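Bredon Community Hall – Room Hire
Frequently Asked Questions
Last updated October 17, 2018

How do I book a room?
Bookings are made in writing, using the hire form available at the front office or by mail. A booking is confirmed only when the deposit has been received. Telephone inquiries are welcome on extension 664, but dates cannot be held by telephone.

How many people may attend?
The Statcombe Room is licensed for 118 persons, seated or standing. The Mensah Room is intended for small meetings, classes and games afternoons. Infants are included in the total.

What is the cancellation policy?
The deposit is returned in full if notice is given 3 weeks before the date of hire. After that time the deposit is kept – unless the room is hired again for the same hours.

Are tables and screens included?
Yes. Tables, cloth covers and folding screens are included in the hourly rate. Hirers wishing to move a screen should ask the duty officer.
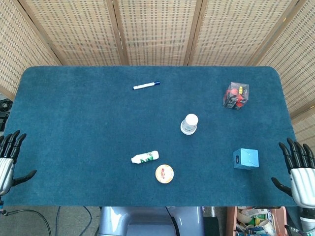 Covered table, Mensah Room

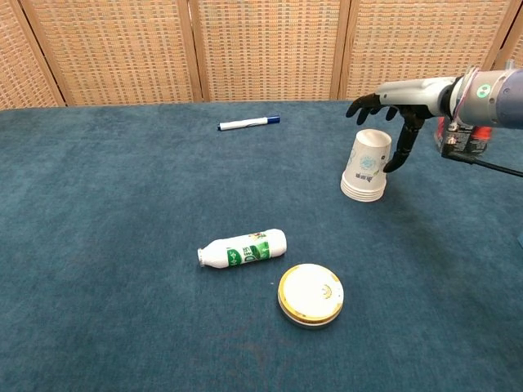

Analyn Manalastas asks whether the hourly rate covers the time needed to set up, as her group was charged for an extra half hour in July. Setting-up time is part of the hire period and is charged at the same rate. Hirers should allow for it when completing the form.

May we serve food and drink?
Cold food and soft drinks may be served in either room. The kitchen is hired separately. Alcohol requires written consent, which should be requested with the booking.

Is parking available?
There are 2 accessible spaces beside the main entrance. All other vehicles should use the public lot on Fodum Street.

Whom should I contact about an invoice?
Please write to Dalibor Štěpánek, Accounts, quoting the booking number.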